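Notebook, workshop side
May 29, 2025

Board oil comparison, continued

Kirsten asked me again this morning which finish we should tell people to use on food boards, and I still don't have an answer I'd sign. What I have is a pile of claims. Writing down where things stand before I lose track of which ones I've tested and which I've only read.

The claim from the Drovevau leaflet is that their oil-and-wax blend "seals" an end-grain or face-grain board in one coat. I don't believe a single coat of anything soft seals wood. It slows water down for a while. Gumaro says I'm being picky about a word. Maybe, but people read "seals" and then leave the board in the sink.

What's on the bench

Offcuts from the same maple plank, sanded to the same grit, edges left raw. Coatings so far:

Plain mineral oil from the drugstore
Drovevau blend
Lidetti hardening oil (the tin says cured in 11 days, no temperature given, which bothers me)
Nothing at all, as the control

I number the pieces on the back in pencil. Batch number on the Drovevau tin is 2281, and I'm copying it here because the last tin we had was a good deal yellower and I'd like to know whether they changed the recipe. Wrote to them. No reply.

Water drops

Put a drop on each piece and left it for 30 minutes under a cup. Bare maple soaked it up and raised the grain, as expected. Mineral oil left a faint ring. Drovevau left a faint ring. Lidetti left no ring that I could find, but the surface felt slightly tacky before I started, so I don't trust it. A sticky finish that sheds water hasn't cured, and I wouldn't cut bread on it.

Kirsten could not tell the mineral oil piece from the Drovevau piece with the labels turned down. Neither could I. One costs a lot more than the other. To be fair to the expensive one, a drop test says nothing about how it looks after a month of washing.

The old recipe

Gumaro turned up a household book dated 1883 that swears by boiled linseed oil rubbed in "until the wood refuses it." Nice phrase, useless instruction. Ours never refused it, it just sat on top and went gummy. Also, the boiled linseed sold in hardware stores now usually has metal driers in it, so I'm not putting that near food whatever the book says. Raw linseed would be the honest version of the test and it takes forever. Parked.

Salt and lemon

Every website repeats this one. Scrubbed a stained board with coarse salt and half a lemon. The smell of onion went down, though I suspect hot water and plain scrubbing would have done the same. I didn't run that side by side, which was sloppy. The stain itself lightened a little. Kirsten says a lot. We did not take a before shot in the same light, so that argument can't be settled.

Fruit stains

This is the part I care about more, as it's what people complain about. Beet is the worst and gets all the attention. Dark fruit is sneakier. Juice goes into the knife marks and you don't notice until the rest of the board dries pale around it.

My guess is that the finish matters less than how cut up the surface is. A new board with no oil might well beat an old scored one with three coats. If that's right, then most of the advice on which oil to buy is beside the point, and sanding is what people should be doing. It is only a guess so far, and I've been wrong about maple before.

Also worth separating: whole fruit sitting on a board and cut fruit sitting on a board are different things. The Ndlovu handout lumps them together as "fruit contact." A skin that hasn't been broken shouldn't mark anything. I'd want to see that checked before I print it, dull as the check would be. 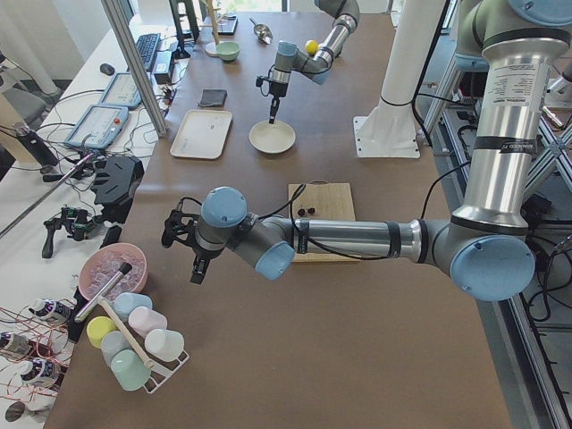

Next

1. Repeat the drop test on the Lidetti piece once it stops feeling tacky. If it's still tacky by then, say so in writing and stop making allowances for it.

2. Score half of each offcut with the same knife, then stain both halves with the same juice. Wipe at the same time. Photograph before and after, same lamp, same spot.

3. Hot water scrub against salt and lemon, properly this time.

4. Ask Drerum whether their wax is beeswax or a blend. The label says "natural wax," and that could mean anything.

5. Gumaro wants walnut added. Fine, but dark wood hides stains and I don't want it in the same table as the maple.

Note for Kirsten – please don't tell anyone we recommend the Drovevau yet. If someone needs an answer today, tell them mineral oil, thin coats, wipe off the extra, and keep the board out of the dishwasher. I can stand behind the dishwasher part.

Out of the fine sandpaper. Order more before step 2.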